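Jiltbridge Shared Workshop
Two-arm paper handling build, progress report for December
To: Damián Cervantes, Solbridge small builds fund. From: Itzel Pacheco

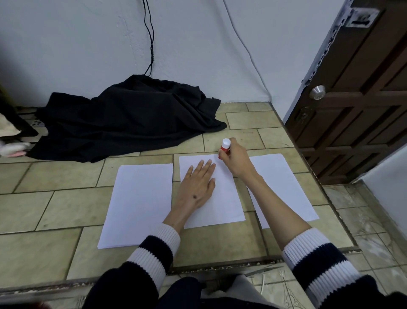 Gluing step, middle sheet of three, glue stick along the top edge.

Damián, sorry for the short form, writing this between sessions. Longer version with the spend table when the last invoices are in.

Where we are

Both arms up and moving. Left arm holds, right arm does the tool work, same split as in the proposal. Base plate bolted down, finally. The first plate flexed when both arms reached forward together and we lost most of a week to that before we worked out it was the plate and had nothing to do with the calibration. New plate is thicker, came out of the offcuts bin, no charge to the grant.

Controller boards are the Tranex ones. Happy with them so far. One arrived with a dead channel and was swapped without a fuss, but the swap took longer than the build of the whole left arm.

Task is still paper: press a sheet flat, run a glue stick along the top edge, lay the next sheet over, press. Sounds like nothing. Sheets slide, curl, stick to the gripper pad. Picked it because it's cheap to repeat and you can see at a glance if it went wrong.

Demonstrations

Recorded by hand, head camera, floor level. Target for the period was 900 clips. We have 814 usable. Another 126 recorded and thrown out, mostly hands drifting out of view or the glue stick hidden behind the wrist for the whole stroke. I could argue a few of those back in but would rather not, the bad ones hurt training more than the missing ones do.

Plain white sheets only up to now. Printed and colored stock is next period. Light floor under white paper is hard on the edge finder, it loses the sheet boundary whenever the lighting goes flat. Grout lines get picked up as paper edges too. We've been masking those in software, works most of the time, not a fix. A dark mat would solve it in an afternoon but then the arms only ever learn the dark mat. Want your opinion on this one.

Left hand position matters more than I expected. Flat palm, fingers a little apart, and the sheet stays put. Fingertips only and it rotates under the glue. So the left gripper now has a wide pad in place of the two prongs we drew in the proposal. Pad is version four. Versions one to three are in a box if you want to see them, I wouldn't bother.

What the arms can do now

Flatten a sheet: reliable.
Pick up the capped stick from a stand: reliable if the stand hasn't been knocked.
Glue stroke along the top edge: about half the time good. Failures are nearly all at the start of the stroke, too much force, sheet buckles.
Laying the second sheet: poor. Goes down crooked, and once it's down on glue there is no second try.
Uncapping the stick: not started. We uncap by hand and give it to the arm. Was listed as a stretch item and I'd like to leave it there.

Force is the main open problem. The right arm has no real force sensing, only motor current, and the current reading lags. Tried a spring mount on the tool holder, made from a pen spring and a printed sleeve. Ugly but it took the worst of the buckling away. A proper wrist sensor would be better. The Meireles one fits our bolt pattern and I have asked them for a price, no reply yet.

Money

Inside budget. Underspent on paper and glue, overspent on servo horns, which strip if you look at them wrong. Moved the difference between those 2 lines, hope that's OK without a formal request, tell me if not and I'll write one. Nothing spent yet from the travel line. Bench fees paid through the end of the period.

Late or dropped

Second camera, fixed, side view. Late. Mount is printed, camera is here, the sync between the two streams is not working. Off by a few frames and the gap grows during a long clip. Cable or clock, don't know yet.

Written build guide for other members. Late, that's on me. Wiring chapter done, arm assembly half done, calibration is a page of notes only I can read.

Open evening for members. Moved to next period. Didn't want people watching it glue things crooked.

Next period

Finish the clip target, then start on printed and colored stock.
Retrain with the spring mount data only. Older clips were matched to a stiffer tool holder and I suspect they're pulling the stroke off.
Side camera sync, or drop it. Giving it two weeks.
Wrist sensor decision once the price comes in.
Build guide, all chapters, readable by someone who isnt me.

Need from you

1. Mat or no mat.
2. OK on the moved budget lines.
3. Whether the wrist sensor can come out of the travel line, if the price is sane. We have no plans to travel.
4. New date for the site visit. Mornings are best, the laser cutter people have the power circuit after 2 and we have to shut one arm down.

Logs and the failed clips are in the shared folder, same place as before. The folder called final is not the final one, use the one called december. Will rename when I get a minute.

Itzel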